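Bimanual cell: left arm plans around an object that is no longer there
Asked by Njoroge Mosoti on 22 July 2023
Tags: motion-planning, octomap, depth-camera, dual-arm

I have two arms on one table, planned as a single group, with one fixed depth camera. The task is to move items between baskets, trays and a display stand. Perception builds an octree from the depth cloud and the planner checks against it. Voxel size is 20 mm.

The right arm is fine. The left arm plans to a pregrasp over the round basket, and the approach then fails with a collision between a finger link and the octree. If I clear the octree by hand the same approach plans at once. A few cycles later the voxels are back. I have seen the same thing near the clear bottle rack, where the voxels end up in free space.
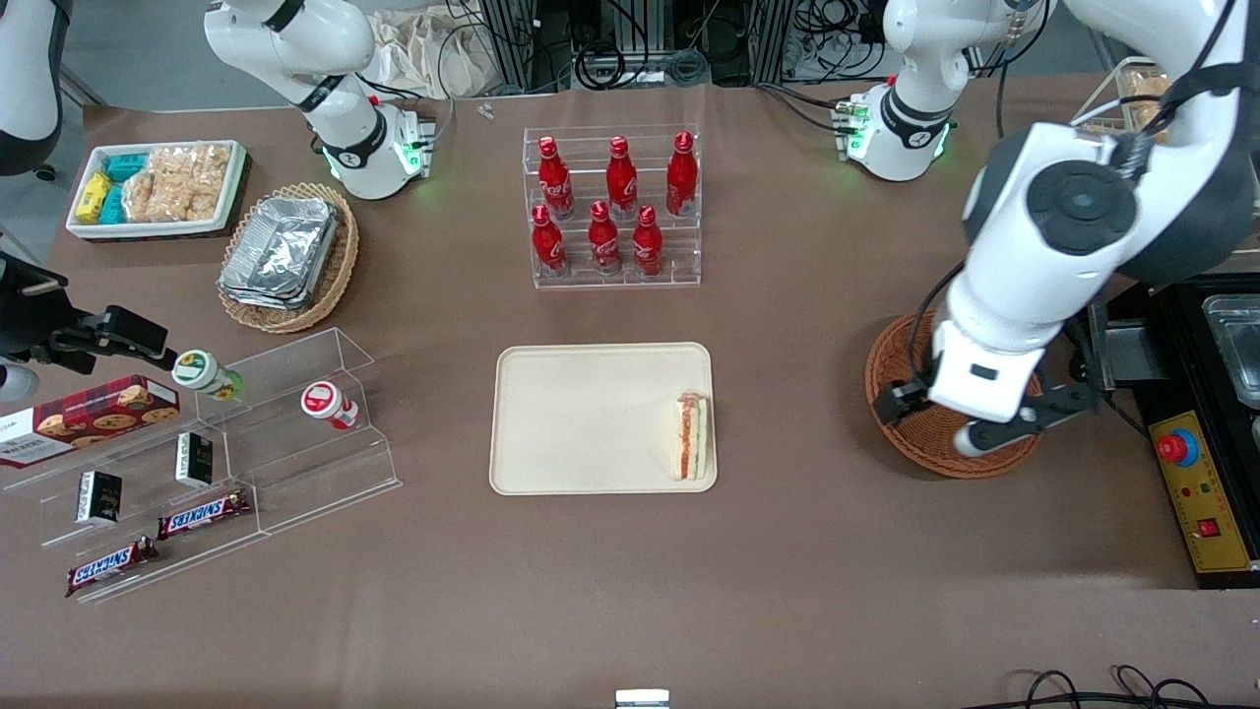
Left arm at pregrasp over the round basket, right arm parked by the display stand.

What I have tried:
- raising the self-filter padding from 2 mm to 17 mm. Fewer stray voxels, but now the basket rim is eaten as well.
- a different planner. Same result, as expected, given that the start state is valid and the goal is not.
- recalibrating the camera. Residual did not change.

Is there a standard way to keep the map clean near the gripper without losing the rim? The config is a stock Odby launch file with the second arm added.

2 answers

Answer 1 (score 3)
Turn off collision checking for the gripper. Set the fingers to "allowed" against everything and it will plan. We did this on our Salemville line and had no problems.

Comment: That also allows the fingers through the table. I would not do it for the whole motion. - Huiling Xiao

Answer 2 (accepted, score 29)
By Huiling Xiao

You probably have two separate faults.

1. Time sync. The self-filter removes the robot from the cloud using joint states. If the cloud stamp is late, the filter masks the arm where it is now and the old arm pixels go into the map as obstacles. Padding hides this at low speed and costs you the rim. Check that the cloud carries the capture time and not the arrival time. Then have the filter wait for the transform at that stamp. Do not let it fall back to the latest one. With two arms, also check that both joint state streams use the same clock. One controller with a drifting clock would explain why only one arm is affected.

2. Clear plastic. Depth on acrylic is unreliable. You get holes, or returns from whatever is behind it. No filter setting fixes that. Add the rack and the stepped stand to the planning scene as fixed boxes and mask the cloud inside them.

For the approach itself, keep the octree on for the transfer move. At pregrasp, add the basket as a mesh or a cylinder, allow contact between the finger links and that object only, exclude its volume from the octree, and plan a straight line down. Restore the collision matrix after the retreat. The cable on the arm is not in most URDFs either, so attach a capsule to the forearm link if you see voxels along it.

Fix the stamps first, then take the padding back down.

Comment: It was the stamps. The Cadex driver was set to arrival time, and I had missed the parameter because it is per camera. Padding is back to 2 mm and the rim stays in the map. The rack is now a box. Have not done the cable yet. - Njoroge Mosoti

Comment: Same parameter exists in the Mateos driver under a different name - look for the clock source option.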